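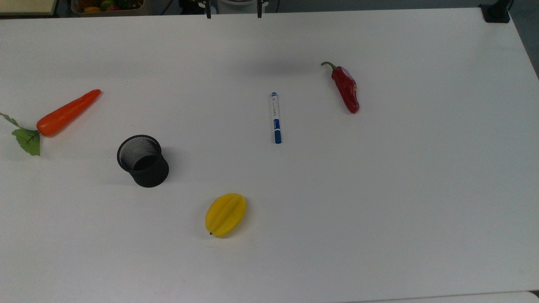 Is it even worth downloading the open day part if strangers were driving the arm? That came in by mail a week after I put up the first version, and it's a fair thing to ask, so I'm answering it before anything else. Yes, I think so, with some care. The visitor episodes are messy. People overshoot, they change their minds halfway to the table, they squeeze when they meant to lift. If you only want clean demonstrations you can skip them with one filter and never look back. I like them a lot though, and they're the part I keep going back to!

Hevorano Open Day Tabletop Set

What it is

A set of tabletop pick and place recordings made at the Hevorano open day in March. Hevorano is the workshop space we share with a couple of other groups, and once a year we open the doors, put the arm somewhere people can get at it, and let them have a go. Everything was recorded at the same white table, with toy food and desk stuff as the objects. Pick something up, put it somewhere else. Nothing fancy.

There are 1245 episodes. Of those, 263 were driven by visitors on the day. The rest are ours, from the run-up to the event and from the evening after, when it was quiet and we still had the energy (barely).

The short version of the day

Doors opened at 10 in the morning. The plan was that I'd give a talk, then run a demo, then hand over the controls. I got as far as the second sentence of the talk before a kid asked if the robot could pick up the chili pepper, so we went straight to the demo and I never did the talk. I still have the slides if anyone wants them. They're fine.

Each visitor got a slot of 15 minutes at most, including the safety chat and the practice runs. Practice runs aren't in the set. Most people were happy after a few tries, a few had to be gently moved along, and one family came back in the afternoon and got right back in line. By the middle of the day the line ran past the door of the Zindora room, and the folks in there were very nice about it.

Driving was done with the Pavireo handset, the small one with the thumb stick. If you've used it you know the gripper button is a bit touchy. You can tell in the recordings: there are lots of little open-close-open moments right before a grasp. I left those in.

Objects

All the food is artificial. The ones you'll meet most:

carrot – orange, with green plastic leaves on the end. The leaves are a pain. They get between the fingers and the body, and a grasp that looks fine from overhead can come out crooked.

star fruit – yellow, with ridges. Harder than it looks, and visitors loved it for that reason. It can rest on its side in several ways and the ridges make the fingers land differently each time.

chili pepper – red, shiny, with a curved green stem. Pretty easy, but the shine gives you bright spots that jump around when the arm moves over it.

marker – white with a blue cap. Plenty of people tried to stand it up in the pen holder with no help from me.

pen holder – black mesh, open at the top. Used both as a thing to move and as a place to put things. Depth is bad on the mesh. If your method leans on depth, please plot a few episodes before you train anything on it.

Other pieces of toy fruit were swapped in from a tray behind the table. They're labeled by plain name (the "object" field), and when I wasn't sure what a piece of plastic fruit was meant to be, I wrote "fruit, unclear". Don't read anything into that label. It's several different things.

Tasks

Each episode has one written instruction. Ours were picked from a list we made beforehand: put the marker in the pen holder, move the star fruit next to the carrot, that sort of thing. The visitors' ones are whatever they told us they were going to do, typed in as they said it. So you get "get the pepper" and also "put the banana to bed", which meant laying it down beside the pen holder. I fixed spelling and took out anything that could point to a person. Otherwise they're as spoken, and the wording is all over the place. If you need tidy language there's a second field, "instruction_plain", where I rewrote every one of them in the same flat style. That took me two evenings and a lot of tea.

What's in each episode

head/ – color video from the camera at the head
state.csv – joint positions and gripper opening, one row per time step
action.csv – the commands as sent
meta.json – object, instruction, instruction_plain, driver, outcome, notes

"driver" is either "team" or "visitor". We didn't record names, ages, or anything else about the people driving, and please don't try to work it out from how they move.

"outcome" is "done", "partly", or "failed". I marked all of them by hand after the event, by watching the video through to the end. 185 episodes are marked failed. Dropped, knocked over, wrong object, ran out of patience, it all goes in the same bucket, with a line in "notes" if there was something worth saying. "partly" is the fuzzy one. I used it when the object got where it was going but, say, something else got shoved out of the way to make that happen. You may well disagree with me on some of those. Write to me with the episode number and I'll take another look.

Things that are wrong with it

The clocks drifted. Video and state line up well in the morning and less well by late afternoon. There's a file called offsets.csv with a correction per episode, worked out from when the gripper starts to close. Apply it! I should have baked it in, and I will in the next version.

Lighting changes between sessions. We had the blinds down at first, then it got stuffy and someone opened them, then the sun came around. The team episodes from the evening are under the ceiling lights only, so they look different from the rest. A model can tell "team evening" from "visitor" on brightness alone, so watch out if you're comparing the two groups.

The layout isn't random. I set the table for most of the visitor episodes and I clearly have habits. Check where things start before you decide your model is doing well in general. I was surprised by my own plots.

In a small number of episodes a hand reaches over the table at the end to reset an object. I trimmed the ones I found. If you find one I missed, tell me and I'll cut it.

There's no sound. We recorded some and threw it away.

Splits

Use the ones in splits/ if you want to compare with anybody else. All of the visitor episodes sit in their own file, visitors.txt, and they aren't in train.txt or test.txt. I went back and forth on that. In the end I figured it's easier for you to mix them in than to fish them out.

What I'd use it for

Small grasping experiments. Trying out cleanup filters for messy human driving, for sure. Teaching – we used a chunk of it in the evening class at Huỳnh, and the failed episodes made for a much better discussion than the good ones. Language stuff, if you like odd phrasing.

I wouldn't use it to claim anything about real food handling. It's plastic, it's light, it doesn't squash. And please don't use the visitor part to say how good "untrained people" are at driving robots. They were people who chose to come to a robot open day, on one particular handset, with me standing next to them saying "a bit left".

Permissions

Visitors signed a form before driving, and for kids a parent did. The form covers arm data and table video. Anyone who changes their mind can mail us with the rough time they drove and we'll remove those episodes from the next version. Free for research and teaching. For anything commercial, ask first.

Still to do

Bake in the offsets. Split up "fruit, unclear" now that I've dug the tray out again. Add the pen holder start positions for the morning session, which are missing from meta.json through my own fault. Next year's open day should get a second table if we can find the room for it, and I'm going to try a different handset on that one and keep the Pavireo on the first so the two can be compared.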